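チケット 2152
件名:134号室、白いテーブル上の照明が点かない(再オープン)
製品:Zekby 壁付けライト 800ルーメン
設置:Fahy
起票:Gobnait Keane
担当:Malachy Doherty(Pleltlow サポート窓口)
状態:対応中

Keane 9:10
前回「解決済み」で閉じられましたが、解決していません。スイッチを入れても点きません。閉じた理由の欄に「お客様側の操作で復旧」とありますが、その操作をした覚えがありません。どなたの操作でしょうか。

Doherty 9:42
ご不便をおかけしております。前回の件は、ご返信がなかったため自動で閉じられたようです。お手数ですが、次をお試しください。
・スイッチを切り、少し置いてから入れ直す
・コンセントに別の機器を挿して通電を確認する
・アダプターの差し込みを奥まで押し込む

Keane 10:05
入れ直しは前回もやりました。今朝もやりました。変わりません。
コンセントは卓上スタンドを挿したら普通に点きました。元は生きています。
三つ目ですが、「奥まで押し込む」というのはどこの差し込みのことですか。説明書の図では本体の下に丸い穴があることになっていますが、うちの本体の下にそんな穴は見当たりません。図が別の型のものではありませんか。

Doherty 10:31
ご確認ありがとうございます。説明書の表紙右下にある版の記号を教えていただけますか。また、本体から出ている線の先がどうなっているかもお知らせください。

Keane 10:48
版の記号はありません。表紙右下は白紙です。裏表紙にも見つかりません。
線は壁に垂れています。細くて黒っぽい線で、先は何にもつながっていません。設置の日からこうだったのかは分かりません。Fahyの人は「あとは挿すだけ」と言って帰りましたが、何を何に挿すのかは聞いていません。聞いておけばよかったのですが、聞いても同じ答えだった気がします。

Doherty 11:20
原因は線の未接続と思われます。壁の線に、付属の延長ケーブル(2 m)のプラグをつないでください。これで点灯するはずです。

Keane 11:37
「はず」ですか。
付属の延長ケーブルというものは、箱に入っていませんでした。箱はまだ捨てていないので、もう一度底まで見ました。入っていたのは説明書、ねじの小袋、保証の紙です。
テーブルの上に黒い小さなプラグのついた線は出ていますが、付属品だと言われても信じる根拠がありません。短くて、2 mあるようにはとても見えません。これを挿せというご指示なら、合う電圧と極性を文書でください。形が合えば何でも挿していいわけではないでしょう。

Doherty 13:02
おっしゃるとおりです。出所の分からないプラグは壁の線につながないでください。先ほどの案内は、付属ケーブルがお手元にある前提で書いておりました。失礼いたしました。
Fahyに設置記録を問い合わせました。記録上は「点灯確認済み」となっています。

Keane 13:15
点灯確認済み、とは何を点けて確認したのでしょう。先が垂れたままの線で点いたというなら、それはそれで見てみたいです。
記録の写しをください。確認した人の名前と時刻が入ったものをお願いします。

Doherty 14:26
写しを取り寄せています。時刻の欄は空欄とのことです。
現場の状態をFahyに回したいので、壁の線とテーブルが入る写真を一枚添付していただけますか。片づけや差し替えはせず、そのままで結構です。
あわせて、次の対応を予定しています。
・付属延長ケーブルの発送
・正しい版の説明書の発送
・Fahyによる壁の線の端末確認

Keane 14:50
写真は付けます。ただ、順番は逆にしてください。端末の確認が先で、ケーブルはその後です。線の先にコネクターが付いているのかどうかも決まらないうちにケーブルだけ届いても、テーブルの上に線が一本増えるだけです。
それから、壁には線をとめる金具が一つもないように見えます。説明書では壁沿いに固定する絵になっています。これも確認の項目に入れてください。

Doherty 15:08
承知しました。端末確認を先にし、固定金具の有無を項目に追加しました。確認が終わるまで、このチケットは自動では閉じない設定にしています。

Keane 15:12
設定の画面を見ましたが、「無応答で自動終了」にまだ印が付いています。

Doherty 15:19
失礼しました。保存されていませんでした。いま外しました。

Keane 15:24
外れているのを見ました。添付します。

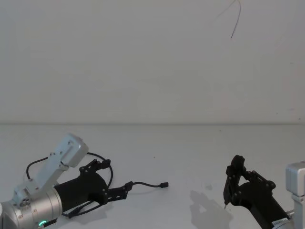

Larkidham、2月

添付についての補足(Keane)
壁の線は右上です。先が宙に浮いているのが分かると思います。テーブルの中央寄りにあるのが、先ほど書いた黒いプラグです。どちらにも手を付けていません。Fahyの方には、来る前にこの二か所を見て、持ってくる部品を決めてもらってください。前のように「現物を見てから」と言われて出直しになるのは困ります。
点灯するまで、「解決済み」への変更には同意しません。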